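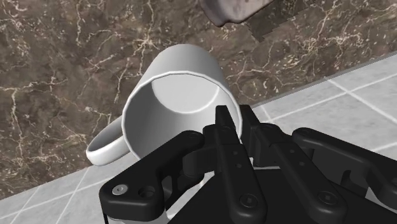 ## 3. Perception and grasp selection

The wrist view is the only input to the grasp selector. A mug lying on its side, with its opening towards the hand, was the most difficult pose in our set, as the rim and the handle compete as candidate grasps. Samer Khalaf wrote the first version of the selector, which scored each candidate by depth alone and often chose the handle. The present version, by Dilek Yazıcı, also takes account of the veined marble behind the object, which had produced false edges in the mask.

The segmentation network was trained on 3,000 rendered views generated with the Tirkico scene tool. A further 200 views were held back for testing. Textures were changed between renders, but the layout of the counter was kept fixed.

## 4. Planning and control

Once a grasp has been chosen, the planner (Irnel, release 2) computes a path for the arm and passes it to the joint controller at 200 Hz. The following changes were made during the spring term:

- the approach direction is now set by the rim, and no longer by the centre of the object;
- the bowl is treated as an obstacle until the cup has been lifted;
- a failed plan is written to the log together with its starting pose.
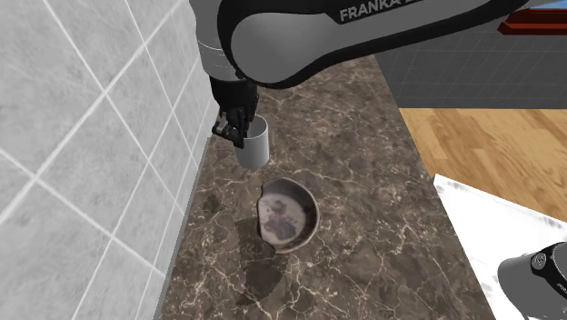

*Figure 2. Simulated arm holding the grey cup by its rim above the counter, with the bowl below.*

Canan Yaman and Taner Akyol are responsible for the remaining work on release height. The controller still opens the fingers at a fixed distance from the counter, and this value must be entered by hand for each bowl. The supervisor, Yavuz Tekin, has asked that it be read from the depth map before the code is merged in June.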